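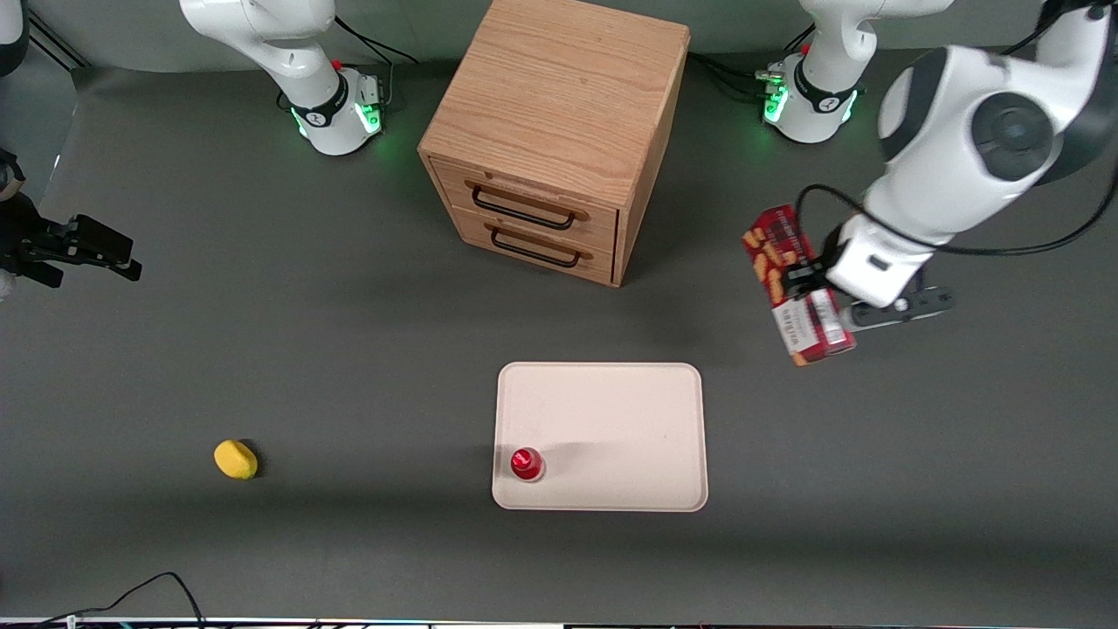

Waxing drawer runners

Jun 1, 2026

Print | E-mail this post

Wooden drawers that slide wood on wood start to bind when the humidity goes up. In my house this happens every July, and the cause is almost always the same. The drawer side swells across the grain, the clearance closes, and the bottom edge of the side drags on the runner.

Pull the drawer and look for shiny patches. Those are the contact points. Mark them with pencil before you do anything else. On the dresser I bought from Skuvach, the only contact was at the back 40 mm of the left runner, so the rest was left alone.

Clean both surfaces with a dry cloth. Old wax holds grit and should come off with a plastic scraper. If the marked spots are still high, take them down with a sanding block, 220 grit, a few strokes at a time, and test the fit after each pass. Going too far gives you a drawer that rattles all winter.

For wax I have tried plain paraffin, beeswax, and the Nillow hard stick. Paraffin has the lowest drag and costs the least. Beeswax gets tacky in a warm room. The Nillow stick performed the same as paraffin for me over 11 months and smells better.

Rub it on dry, then buff. Do not use spray oil. It soaks into bare wood and makes the swelling worse.

Kumiko Honda wrote to ask about drawers with metal slides. None of this applies to them. Clean the track, check the screws, and replace the slide if the bearings are gone.

Next post: loose pulls and stripped screw holes.

35 shares | 11 comments

Contact | Back to top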